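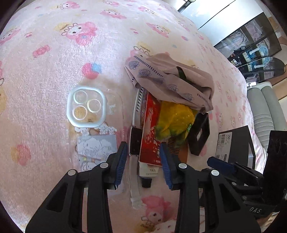

분홍색 캐릭터 무늬 침구와 투명 휴대폰 케이스

홈 > Makier 소개

Makier 소개

Makier는 판화를 만들고, 전시하고, 보관하는 공방입니다. 작가가 직접 판을 새기고 찍을 수 있는 작업실과 작은 전시실, 그리고 작품 수장고를 한 건물 안에서 함께 운영합니다. 목판, 동판, 리놀륨판, 공판화를 다루며 석판화는 현재 취급하지 않습니다.

처음에는 판화 작가들이 프레스를 나누어 쓰던 공동 작업실이었습니다. 프레스는 무겁고 비싸서 개인 작업실에 들여놓기가 어렵고, 학교를 졸업하면 쓸 곳이 마땅치 않습니다. 그래서 장비를 모아 놓고 시간을 나누어 쓰는 방식으로 시작했습니다. 이후 작업실을 거쳐 간 작가들이 에디션 일부를 남겨 두기 시작했고, 그 작품들을 관리하다 보니 수장고와 전시실이 생겼습니다. 지금의 이름은 건물을 옮기면서 정했습니다.

하는 일

작업실 운영
회원으로 등록한 작가는 예약제로 작업실을 이용합니다. 프레스는 모두 6대이고, 동판용과 목판용이 나뉘어 있습니다. 부식실과 감광실은 별도 교육을 받은 분만 들어갈 수 있습니다. 종이와 잉크는 각자 가져오는 것이 원칙이지만, 한지와 기본 색 잉크는 사무실에서 낱장과 소량으로 판매합니다. 공용 조각도는 빌려드리지 않습니다.

에디션 제작
회화나 드로잉, 섬유 작업을 하는 작가가 판화 에디션을 내고 싶을 때 제작을 맡습니다. 작가가 원화를 가져오면 어떤 판종이 맞는지 상의하고, 시험쇄를 여러 차례 뽑아 색과 종이를 정합니다. 본쇄에 들어가기 전에 작가가 승인한 기준쇄를 한 장 남기고, 이후의 모든 장을 그것과 대조합니다. 서명과 일련번호는 작가가 직접 씁니다. 에디션이 끝나면 판은 취소선을 그어 폐기하거나 작가에게 돌려드립니다. 어느 쪽으로 할지는 계약할 때 정합니다.

전시
전시실은 건물 2층에 있습니다. 수장고 작품으로 꾸리는 소장품전과, 작업실 회원의 개인전을 번갈아 엽니다. 판화는 빛에 약해 한 작품을 오래 걸어 둘 수 없기 때문에 소장품전은 전시 중간에 작품을 한 차례 교체합니다. 교체일에는 전시실을 닫습니다. 전시 작품 옆에는 되도록 판이나 시험쇄를 같이 놓아 제작 순서를 볼 수 있게 합니다.

교육
초보자를 위한 목판 기초반과, 경험이 있는 분을 위한 동판반이 있습니다. 기초반에서는 밑그림을 판에 옮기는 방법, 칼 쥐는 법, 바렌으로 찍는 법까지 다룹니다. 동판반은 드라이포인트와 에칭을 배우며, 수료하면 부식실 이용 자격을 받습니다. 학교나 기관 단체 수업은 평일 오전에만 받습니다.

소장품

수장고에는 현재 416점이 등록되어 있습니다. 대부분 이곳에서 찍은 작품이고, 나머지는 기증과 교환으로 들어왔습니다. 목판이 가장 많고 동판이 그다음입니다. 완성된 작품 외에 시험쇄와 작업 노트, 일부 작가의 조각도와 판목도 보관하지만 이런 자료는 점수에 넣지 않고 따로 목록을 만듭니다.

수집 기준은 단순합니다. 우리 작업실에서 나온 에디션은 작가가 동의하면 한 장씩 남깁니다. 외부 작품은 판종이나 기법 면에서 수장고에 없는 것을 우선합니다. 작가의 이력이나 수상 여부는 보지 않습니다. 기증 제안은 연중 받지만 상태가 나빠 관리가 어려운 작품은 정중히 거절하고 있습니다.

작품은 중성지 폴더에 넣어 평평한 서랍에 눕혀 둡니다. 액자에 든 상태로 기증된 작품은 대부분 액자를 떼어 보관합니다. 오래된 액자 뒤판과 테이프가 종이를 누렇게 만드는 경우가 많습니다. 액자 자체에 기록할 내용이 있으면 앞뒤를 촬영해 작품 기록에 붙입니다.

연구 목적으로 작품을 보고 싶은 분은 열람을 신청할 수 있습니다. 열람실에서는 연필만 쓸 수 있고, 작품은 직원이 꺼내 드립니다. 촬영은 작가나 유족이 허락한 작품에 한해 플래시 없이 가능합니다.

함께하는 곳

Ceseck은 섬유와 종이를 함께 다루는 공방입니다. 천에 찍는 판화 작업이 있을 때 염색과 후처리를 맡아 주고, 저희는 그쪽 작가들의 종이 에디션을 제작합니다. 두 곳의 회원은 서로의 기초 교육을 회원가로 들을 수 있습니다.

Swai는 보존 처리 작업실입니다. 얼룩이나 찢김이 있는 작품은 이곳에 보내 처리합니다. 저희 안에서는 먼지 제거와 폴더 교체까지만 하고, 물이나 약품이 필요한 처리는 하지 않습니다.

Skusden은 저희가 펴내는 소책자의 이름입니다. 전시마다 한 호씩 내며, 작품 도판과 제작 기록, 작가의 짧은 글을 싣습니다. 표지는 늘 작업실에서 직접 찍습니다. 그래서 호마다 수량이 다르고, 품절된 호는 다시 찍지 않습니다. 지난 호는 열람실에서 읽을 수 있습니다.

입주 작가

해마다 2명의 입주 작가를 뽑습니다. 모집 공고는 4월에 홈페이지에 올립니다. 판화를 전공하지 않아도 지원할 수 있으며, 지금까지 조각, 사진, 자수 작업을 하는 분들이 참여했습니다. 입주 기간에는 작업실을 무료로 쓰고, 기본 재료비를 지원받습니다. 숙소는 제공하지 않습니다.

지원할 때는 작업 사진과 하고 싶은 작업을 적은 계획서를 내면 됩니다. 계획서의 분량은 정해 두지 않았습니다. 서류를 본 뒤 면담을 하고, 면담은 작업실에서 진행합니다. 기간이 끝나면 결과 발표를 겸한 전시를 열고, 그때 제작한 에디션 가운데 한 장은 수장고에 들어갑니다. 나머지는 모두 작가의 것이고 판매에 따른 수수료는 받지 않습니다.

운영

운영비는 작업실 회비, 에디션 제작비, 수강료와 소책자 판매로 마련합니다. 전시 관람은 무료입니다. 후원금은 수장고 관리와 입주 작가 재료비에만 씁니다. 수입과 지출 내역은 해마다 정리해 회원에게 보내고, 회원이 아닌 분도 요청하면 사무실에서 볼 수 있습니다.

작품 판매는 작가의 의뢰가 있을 때만 대행합니다. 수장고 작품은 팔지 않습니다. 작품 감정이나 시가 확인 요청도 받지 않으니 양해 바랍니다.

이용 안내

전시실은 화요일부터 토요일까지 엽니다. 전시 준비 기간에는 닫으므로 방문 전에 공지 사항을 확인해 주십시오. 작업실은 회원만 출입할 수 있고, 처음 이용하는 분은 안전 교육을 먼저 받아야 합니다.

승강기는 건물 뒤쪽 출입구와 연결되어 있습니다. 휠체어나 유모차를 쓰는 분은 이쪽으로 들어오시면 됩니다. 건물에 주차장이 없어 작품이나 재료를 싣고 오는 차량만 출입구 앞에 잠시 세울 수 있습니다. 큰 가방과 우산은 전시실에 가지고 들어갈 수 없으며, 입구 보관함을 이용해 주십시오.

열람 신청, 에디션 제작 상담, 단체 수업 문의는 홈페이지의 문의 양식으로 받습니다. 에디션 상담은 원화 크기와 원하는 수량, 완성 희망 시기를 함께 적어 주시면 답변이 빠릅니다. 전화로는 전시 일정과 길 안내만 해 드립니다.

최종 수정일 2025-07-17

전시 | 소장품 | 교육 | 입주 작가 | Skusden | 공지 사항 | 문의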